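Jesine table-tidying set: README and data card

Last updated Wednesday, February 18, 2026
Written and looked after by Maribel Rivadeneyra, Stalluvbridge

What's in here

317 simulated episodes of one robot arm working at a shared table, plus the notes we kept while making them. The arm is the same all the way through, a white one with black joints and a two-fingered gripper. The things on the table change, and so do the camera positions. Everything you see is rendered. There are no real people in the set and no real desks either, which made the permissions side lovely and short.

I should say who I am, as this card is going to sound like me. I'm not a robotics person by training. I ran the front desk and the shared workroom at Stalluvbridge for six years, and when the firm decided to look into an arm for resetting the tables between bookings, I was the one who knew what "reset" meant. So I got asked a lot of questions, and then I got asked to write the tasks, and now I write the README (that's how it goes!).

Why we made it

Our workroom tables get used by whoever has booked them. People leave things behind: laptops, pencils, plants from home, the odd candle somebody lit for a birthday. Between bookings one of us goes round and puts the table back. It's a dull job but there's a lot of judgement in it. You don't move an open laptop. You do move a pencil, but you don't throw it away. A flower might be rubbish or it might be somebody's present.

The plan at Prindelport, where the engineering lot sit, was to try all of this in simulation before anyone bought hardware. I was glad of that. It meant we could argue about the rules while they were still cheap to change.
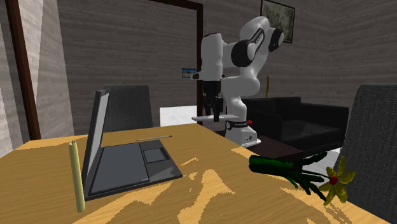 Laptop, candle, pencil and flower on the table, arm on the far side with its gripper pointing down.

The room is meant to feel lived in. The first version we had was a grey box with a table in it, and when I showed it to the afternoon team they couldn't say anything useful about it. Give them a sofa and a couple of pictures on the wall and suddenly everyone had an opinion. Where do I stand when it's moving? Can I get my bag off the chair? Those are good questions and most of them went straight into the task notes.

How the episodes are put together

Each episode has a short written instruction, a start layout, the arm's joint positions and gripper state over time, and the rendered views. The instructions are in the words our staff would use to each other. "Pop that over by the laptop" is a real one, and yes, the Prindelport people did ask me to tidy it up, and no, I didn't. If the thing is going to work alongside us it needs to cope with how we talk.

There are two kinds of task:

Moving tasks, where one object is picked up and set down somewhere else.
Leave-alone tasks, where the arm has to work near something it mustn't touch. An open laptop is the usual one.

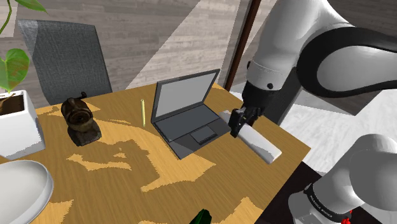

Working close to a laptop is the bit I'd point newcomers to first. When I did the job by hand I never thought about my elbow. An arm has several elbows, and any one of them can knock a screen. We ended up writing a separate rule for the upper links, and that rule came from a colleague on the early shift who watched a playback and said, "It's looking at its hand and nothing else."

What changes for the people

I want this in the card because the people who download it will mostly never meet us.

The trial at Lumbao, our smaller site, starts with 30 minutes of arm time a day. The reset job there was shared between the desk staff, and it's the quiet part of the day for a lot of them. Some were pleased to lose it. One told me she'd miss it, it was when she got to stop smiling at visitors. I hadn't thought of that and neither had anyone in the meeting in January. We've kept a reset slot on the rota for now, for anyone who wants it, and the arm does the other tables.

The new work is different. Somebody has to write down what goes where, check the arm's choices and step in when it stops. That's skilled, and at the moment it's paid the same as before - I've said so in writing, and I'm saying it again in this file. I've also asked for everyone at the desk to have time to learn it properly, not in the gaps between phone calls.

Nobody's hours have been cut so far. I can't promise for next year and I won't pretend I can.

Known problems

The table is very grainy and yellow. A model trained only on this will probably get a shock from our plain ones.

Laptop screens are blank. We did that on purpose for privacy, although it means there's nothing to tell you if a machine is in use. Treat every open one as in use.

Some objects are hard to name. If the staff disagreed about what a thing was, we wrote "the brown object" or similar and left it at that.

Transparent and very floppy things are missing. No cling film, no scarves.

Please don't

Use this to score how fast a person tidies a table. I've been asked, and it isn't what the timings are for. They're simulated arm timings and say nothing about anybody's working day.

Getting in touch

Write to me at the Stalluvbridge desk if an instruction makes no sense to you, or if a layout looks wrong. I answer on desk days, usually after lunch. Problems with the file format should go to Prindelport, who'll be quicker and will understand what you're on about.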